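Pince à main pour collecte de démos : glissement sur objets tressés
Forum Robotique étudiante > Projets de semestre > Préhension

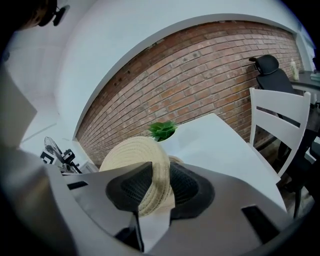

Prise du chapeau de paille entre les deux doigts, patins noirs texturés.

narnada_prehension
27 avril 2018
Projet de semestre, équipe Narnada. Objectif : 200 démonstrations à la pince tenue en main, dont 77 enregistrées. Les objets rigides ne posent pas de problème. Sur le chapeau, la tresse se déforme et l'estimation d'ouverture dérive pendant la prise. Faut-il changer les patins ou filtrer côté logiciel ?

fehr_k
Les patins. Un motif aussi marqué accroche les brins un par un. Essayez un silicone lisse, 2 mm.

Clarnholm15
Pas d'accord avec fehr_k. Le lisse glisse sur la paille dès que le poignet tourne, on l'a mesuré l'an dernier au club. Gardez les patins et limitez la course des doigts.

fehr_k
Mesuré avec quel effort de serrage ?

Clarnholm15
15 N. Au-delà, la calotte s'écrase.

gastivwood
Question annexe – le marqueur noir et blanc près du ventilateur sert au recalage ? Il est bas, contre le mur. À la place de l'équipe, j'en ajouterais un sur la table.

narnada_prehension
Oui, recalage. Un second marqueur sur la table, c'est noté. Pour les patins, on fera deux séries à effort égal, lisse et texturé. Résultats en juillet, avec les courbes d'ouverture.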